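Chapter 11
The Royal Household and the Bedchamber

11.1 Scope of the chapter

Earlier chapters dealt with the Crown as a legal body: how it passed from one holder to the next, how it raised money, and how it shared power with councils and parliaments. This chapter deals with the household, meaning the people who fed, dressed, guarded and moved the sovereign. In most European courts between the late Middle Ages and the nineteenth century the household was one of the largest employers in the realm. A major court could carry up to 1,000 names on its books, many of them part-time or unpaid.

The chapter has two aims. The first is to set out how a household was divided and who controlled entry to each part. The second is to show why posts that look menial on paper, such as handing the sovereign a shirt, were sought after by people of high rank. Students should have read the section on patronage in Chapter 6 before going on.

11.2 Above stairs and below stairs

English household records draw a line between the department of the Lord Steward, who had charge of kitchens, cellars, fuel and laundry, and that of the Lord Chamberlain, who had charge of the public and private rooms. The first is usually called "below stairs" and the second "above stairs." A third department, under the Master of the Horse, looked after stables and travel. Other courts used different titles, but a split between provisions, chambers and stables is found widely.

The line was one of function, and it was also one of accounting. Each department kept its own books, paid its own wages and defended its own fees. Where duties met, disputes were common. Candles are the usual case: one office bought them, a second placed them, and both might claim the unburnt ends as a perquisite.

A perquisite was a benefit in kind attached to a post. It could be food left from the table, worn clothing, old hangings or, on the death of a sovereign, the furnishings of the room itself. Because salaries were low and often paid late, perquisites made up a large share of what a post was worth. Reformers tried many times to turn them into fixed cash payments, with mixed results.

11.3 Rooms as a measure of rank

Access at court was controlled by a row of connected rooms. A visitor passed from a guard chamber to a presence chamber, and from there, if allowed, to a privy or withdrawing chamber. The bedchamber lay near the far end. Each doorway was a test, and written orders set out which ranks could pass it. These orders are among the best sources for the subject, though they record what was meant to happen and must be read beside letters and diaries. 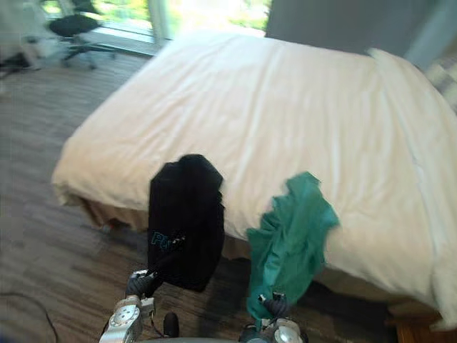 The state bed was the most costly object in many royal apartments, and it was often not slept in. Its value lay in its textiles: silk, velvet, gold thread and fringe, hung from a tester and drawn around all sides. A railing in front of it marked the point past which most visitors could not go. Readers used to modern bedding tend to underrate this. A plain white duvet draped over the side, with a strip of beige base showing below the hem, says almost nothing about the rank of the sleeper, whereas the hangings of a state bed were meant to be read from across the room. Inventories list the cloth first and the frame last, if the frame is listed at all.

The working bed was usually in a smaller room behind. Fewer people entered it, and the posts tied to it were worth more for that reason.

11.4 Case study: the household at Nerkelmont

The household at Nerkelmont was small and its papers have survived well. They are held in the Norine collection and are cited here in the Harawira transcription, which keeps the clerks' spelling. The wage lists are also indexed in Prisum, a database of court offices.

The ordinances name six bedchamber posts. The holder of the senior post kept the key, slept within call and decided who could enter before the morning dressing. Two held the basin and towel in turn. The other three dealt with linen, fires and lights. All swore an oath to the ruler in person. Only the senior post carried a seat at the ruler's table, and the wage lists show that it was paid less than the post of head cook. Petitions for it nonetheless outnumber those for any other office in the collection.

The reason lies in access. The holder could deliver a letter by hand at an hour when ministers were kept outside. Several petitions state this openly and offer payment to the outgoing holder.

11.5 Clothing and the order of dressing
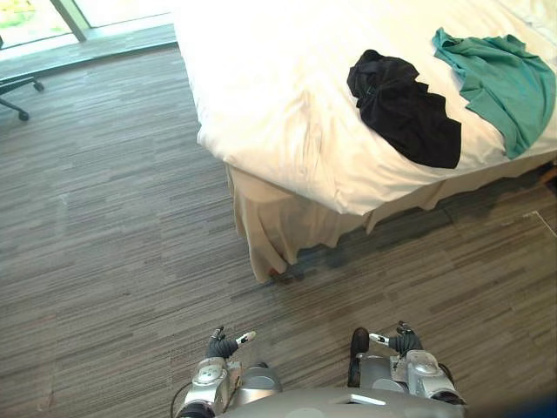 Dressing was a regulated task, and the ordinances treat each garment as a separate duty. The wardrobe delivered the clothes to the door of the bedchamber, where the bedchamber staff took them over. Handing across that doorway mattered, as it fixed who was liable for loss. The Nerkelmont rules ban the laying of any garment on the ruler's bed; it had to go on a covered table kept for the purpose. Clothing left bunched on the bedcover, like the black piece lying on the white duvet, would have been a fault twice over, once for the wardrobe and once for the chamber. Fines were taken from the next quarter's wages.

At larger courts the shirt was given by the person of highest rank in the room. If someone of higher rank came in, the shirt was passed to the newcomer first. Delays resulted, and memoirs complain of them. The rule remained in force because it displayed precedence each morning before witnesses.

The next section, 11.6, looks at the decline of bedchamber posts as ministers gained control of appointments. Section 11.7 contains extracts from the Nerkelmont ordinances, with notes on the terms used for linen.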